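Dec 26, 2025

Simulator on, coffee, no one else in the lab.
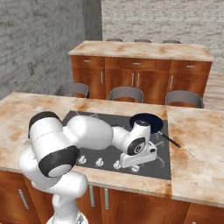

I spent the morning on the wrist offset in the kitchen cell. Obinna changed the tool file before he left and the gripper has been landing 5 mm low ever since. I put the old value back, restarted the controller and ran the approach again. With the fingers angled down in front of the frying pan I could check the clearance, and I also saw that the wrist comes in over the rim of the pan, closer than I want. The handle sticks out past the cooktop on the right, so I may bring the arm in from that side instead.

After lunch I reran the joint limit tests. 173 runs, 22 stopped early, nearly all on the elbow. I tightened the speed cap there and wrote it in the log for Ese Yusuf. She has the real arm at Karnley and should not load my file until I've redone the home position.

Aminu called about the spare cable. Still not shipped. Went home at 5.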